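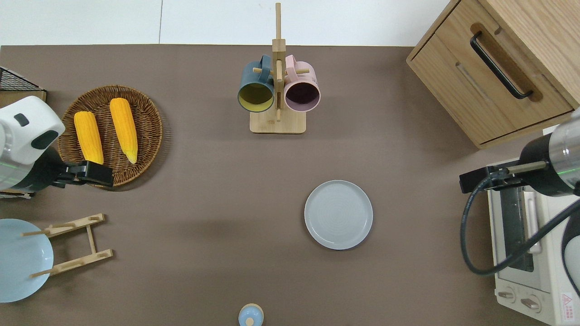
Dish-Racking Robot Holds Plate for 44 Minutes, Reports Job Done

SALLMONT, 14th October. A two-armed kitchen robot being tested at the Usby workshop on Bashir Street was shut down last week after it took hold of a dinner plate, declared the plate safely put away, and kept holding it for 44 minutes.

No one was hurt. The plate is fine. The robot has been taken off unattended running until Usby works out why its left gripper and its software came away with such different accounts of the afternoon.

The job was supposed to be an easy one. The robot works at a brown-topped table set out with the sort of things you'd find on a kitchen counter, and it had been told to pick up a gray plate and stand it in a wooden dish rack. It has two arms, though the task calls for one. The other is meant to stay put over by the toaster oven and keep out of the way, a job a number of people in this town have been asked to do at Thanksgiving.

According to the incident note Usby sent to the other tenants in the building, the left arm closed on the rim of the plate and began to lift. Then a reading from the gripper dropped out. The control software, which the company calls Gustum, is written to expect a reading like that when the fingers open and the plate has been let go. It put the two together and marked the plate as racked.

The fingers had not opened. The arm stopped where it was, a short way off the table, and waited for further instructions. None came, as far as Gustum was concerned the dishes were done.

"It had a very good day on paper," said Aba Yakubu, who leads testing at Usby and who found the thing when she came back from a phone call. "Every box was green. Then you looked at the arm."

Yakubu said her first move was to send the release command from the workstation. The software declined, on the grounds that it wasn't holding anything. She sent it again and got the same message. On the third try the right arm, the one with nothing to do, woke up and moved toward the toaster oven.

That was the part that turned a funny story into a safety report.
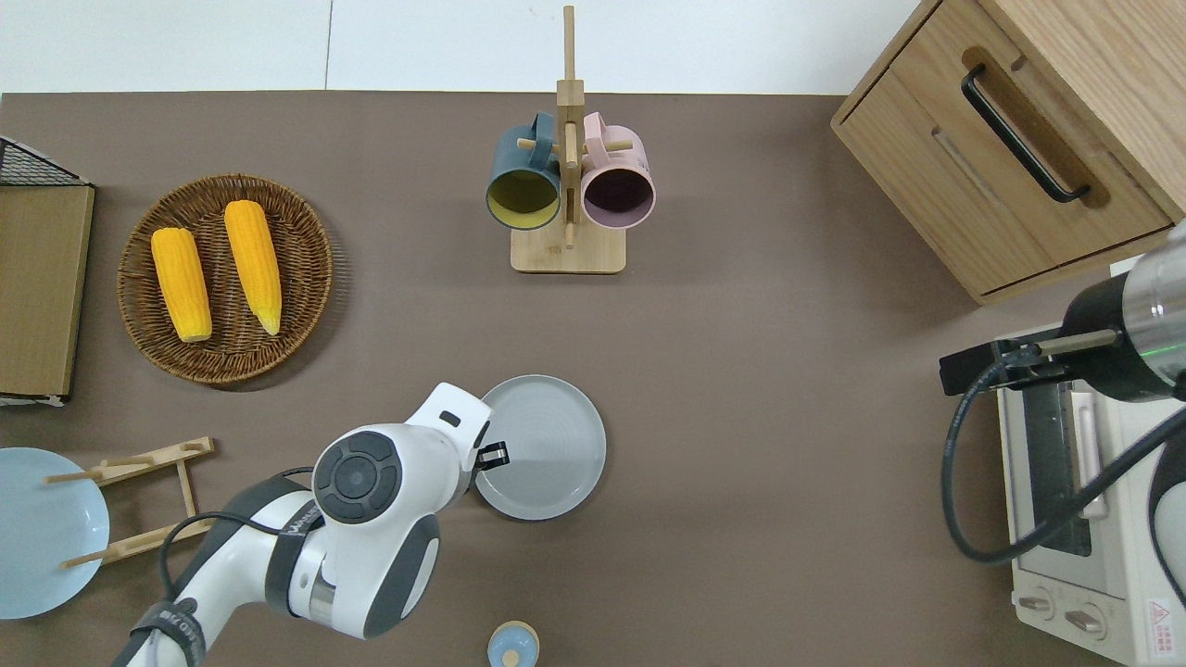

The right arm trails a thick black cable that loops over the oven, and the oven has a door with a handle sticking out of it. When the arm moved, the loop slid forward and hooked the handle. The arm felt a tug it hadn't planned on and pulled harder, as it is allowed to do within limits. Those limits turned out to be generous enough to drag the oven toward the edge of the table.

Yakubu hit the emergency stop. The oven had traveled 7 inches, by the tape measure, and still had some table left under it. It was unplugged at the time and is unplugged for all testing, a rule that went in last January and got some eye-rolling when it did. Yakubu said she has heard no eye-rolling this week.

The emergency stop did what emergency stops do, which left one more problem. With the power cut, the grippers lock in place so that they don't drop whatever they're carrying. The plate therefore stayed exactly where it had been. It was finally freed by hand with a hex key, following a procedure that is printed in the manual and that required somebody to go and find the manual.

Tenants on the floor below said they knew nothing about it until the note came around. The note ran to two pages and used the phrase "retained tableware" more than once.

Usby's explanation so far is that a connector on the left arm was not fully seated. A connector in that state can lose the gripper signal for an instant and then get it back, and an instant is all Gustum needed. The company pulled the log from every run since the arm was last serviced and found 27 other brief dropouts. Most fell at moments when the gripper was empty anyway, so the software's guess happened to be right and the gap went unnoticed. In two of them the robot was holding something, and both times the signal came back before a decision had to be made.
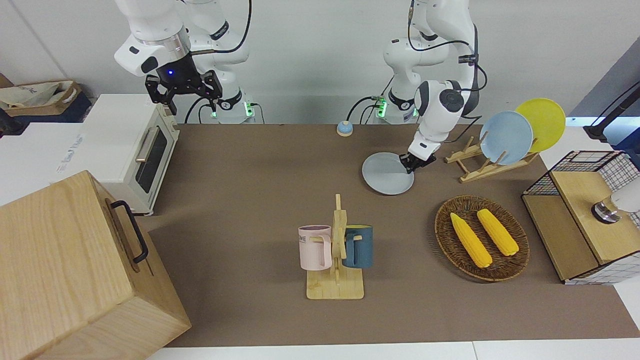 Loose connectors are cheap to fix, and this one has been fixed. Yakubu was less relaxed about the rest. A missing reading should never have counted as good news, she said, and a release command meant for one arm should not be able to rouse the other one. Her team is still looking into how the third command got there. The current thinking is that Gustum, having been asked three times to let go of a plate, went looking for another hand that might have it.

"I can see the logic," Yakubu said. "I have done it with my car keys."

Usby has made several changes in the meantime. If the gripper signal drops, both arms now freeze and an alarm sounds, and the run can't be marked complete until a person has looked at the table. The right arm's cable is to be rerouted along the arm with clips so there is less of a loop to catch on anything. The pulling limit on both arms has been cut. The manual now hangs from a hook next to the emergency stop.

Someone has to be in the room for every run until the new checks have been signed off, which the company expects to take until January. That will slow things down. Part of the appeal of the system was that it could practice with plates and mugs for hours while the staff got on with other work, and at present the staff's other work consists of watching it practice with plates and mugs.

Asked whether the robot might be moved on to something simpler while the review goes on, Yakubu said the plate was the simple one. The mugs come later. They hang from pegs by their handles, and she would like a word with the software before it gets anywhere near those.

The building's landlord has asked Usby for a copy of the final report and for the name of whoever will be responsible if an oven ever does reach the floor. Yakubu said the first is being written. On the second, she has put down her own name for now.

Tenants with questions about the incident can leave them at the Usby front desk on Bashir Street, which is staffed by a person.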